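Nimri Compression Packing Cubes, set of 5 – a review

April 2022

I have reached the age at which a person develops views on luggage. Mine used to be that you put your clothes in the suitcase and sat on it. Then I flew to Gisdale for a week with a carry-on that had to be opened at the gate, and I came home and ordered packing cubes like everybody else.

The Nimri set comes with 5 cubes: two large, two medium and a flat one the listing calls a "document and hosiery organizer." I own no hosiery and my documents are on my phone, so it now holds chargers. The color choices were gray, a different gray and something named Tidepool. I went with Tidepool. It's gray.

Each cube has two zippers. The first one closes it, the second runs around the outside and squeezes the whole thing down. On the medium cubes this works very well. Six T-shirts and a pair of shorts went from the thickness of a phone book to the thickness of a phone book from a smaller town. The zipper didn't snag, and the pull tabs are long enough to get a proper grip on when things turn ugly.

The large cubes are where we had our disagreements. Nimri says on the box that one will take "a full winter layer," and I packed for an October trip with that promise in mind. Sweaters, fine. Jeans, fine, if you don't mind a cube shaped like a loaf of bread. Down is another matter. You have to lay it out, fold the sleeves in, roll from the hem and lean on it with a forearm while hunting for the second zipper with your free hand.

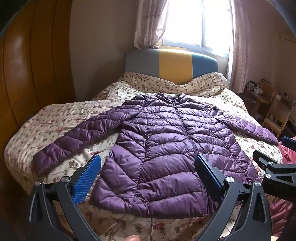
Plum down jacket, spread out on the bed.

I got it done on the 2nd try, and the bulge in the middle gave the cube a slight rocking motion on a flat floor. It did fit in the suitcase. I can't say I'd want to repeat the exercise in a hotel room at six in the morning.

My previous cubes were from Alura and cost less. They had mesh tops, so you could see which one held the socks, and I miss that more than I expected. The Nimri cubes are solid all the way around, and I've opened the wrong one every morning of every trip. The Skullus ones my sister swears by have a little window for a label. She fills in the labels. We were raised in the same house.

One more warning, for the weight-conscious: compression makes things smaller and leaves them exactly as heavy. My bag went in looking like a model citizen and was over the limit at the counter, so I wore two sweaters to the gate.

Washing: cold, gentle, hang to dry. One came out with a loose thread at the corner, which I snipped, and it has held since.

Four stars. I'd buy the mediums again on their own if Nimri sold them that way. They don't.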